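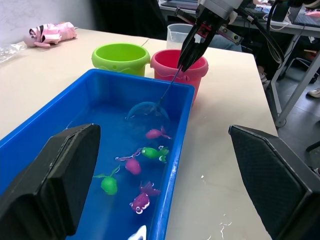

3.2 Materials

The water task was set up on a plain pale tabletop. A rectangular blue plastic tub held the water and the toy fish. Two plastic buckets, one lime green and one pinkish red, stood along the far edge of the tub and served as the sorting targets. A clear plastic measuring cup was kept behind the buckets for topping up the tub between blocks.

The fish were small bath toys in pink, green and purple. They differed in body shape as well as color: some were long and slender, others round or plump, and the tails ranged from forked to frilled. Shape and color were therefore only partly confounded, a point we return to in Section 5. A pool of spare fish was kept to hand, and the set in the tub was changed between blocks according to a fixed list drawn up by the second author.

A small round net with fine transparent mesh was used for all scooping. Pilot work in December had compared this net with a deeper one from the same supplier (Cesmont). The deeper net held the fish more securely but dragged in the water and pushed neighboring fish toward the walls of the tub, so it was dropped.

3.3 Procedure

A block began once the surface of the water had settled. The net was lowered into the water at a shallow angle, moved under or beside the chosen fish, and raised. Fish were then tipped into one of the two buckets. Green fish were assigned to the green bucket and all others to the red bucket. Scoops that brought up more than one fish were scored as a single scoop with multiple items and were analyzed separately.

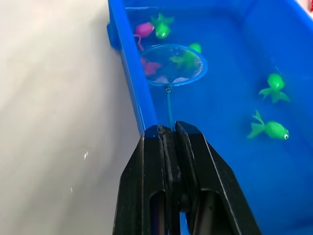

Figure 2. Net and toy fish in the blue tub during the scooping phase.

Fish lying close to a wall were treated as a separate category. The rim of the hoop meets the wall before the mesh is fully under the fish, and the usual approach angle has to be changed. Bukhari and Midtbø coded wall position independently from the recordings, and disagreements were settled by Tanoli.

3.4 Scoring

A total of 269 scoops were recorded in the Nendia room. Of these, 87 were directed at fish in the wall category. A scoop was scored as complete when at least one fish left the water in the net and reached a bucket. Fish that slid off the hoop before clearing the rim of the tub were scored as lost, and the scoop was closed at that point even if the same fish was taken again directly afterward. Fish placed in the wrong bucket were left there until the end of the block.

Time per scoop was measured from first contact of the hoop with the water to release over the bucket. A cutoff of 2000 frames was applied, after which the scoop was ended and excluded from the timing analysis but retained in the error counts.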